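Speaker notes, Mawuli Aidoo
Talk for the Skernska library evening, slot of 15 minutes

Slide 1. Title
Say good evening and thank Mrs. Ristić for the invitation. Speak slowly. Last time I finished too early and people thought there was a problem.

Slide 2. Why old street names matter
When I moved to Skernska, my street had two names. The post used one and my neighbors used the other. I started to write down such pairs in a notebook. Now I have almost 300 of them.
Ask the audience: who here uses a name that is not on the sign? Wait for hands.

Slide 3. Where the names come from
Most old names tell what people did in the street. Rope Lane was long and straight, so that the ropes could be stretched there. Salt Steps went down to the river, where the salt boats stopped.
Be careful with Mendham Row. Many people say it was named after a doctor. I did not find any paper which confirms this, and I should say so clearly.

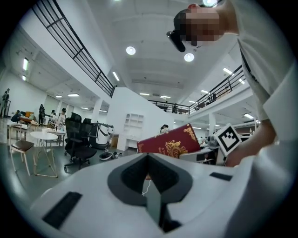

Slide 4. The register
The best source is the old tax register, page 717 and the pages after it. The clerk wrote the street as he heard it, so one street can have 4 spellings. Read two of them aloud, with the local sound. If they laugh, wait a little.
Do not explain the whole tax system. It takes too long and I lose the people in the back.

Slide 5. What you can do at home
Ask the oldest person in your family how they called the street, the bridge, the shop on the corner. Write it exactly as they say it. Also write the name of the person and the year.
The library keeps a box for these notes beside the front desk until the end of January.

Slide 6. Questions
If somebody asks about Teltel Square, the answer is that the name is new and came with the market hall. Repeat each question before the answer, for the people who sit far away.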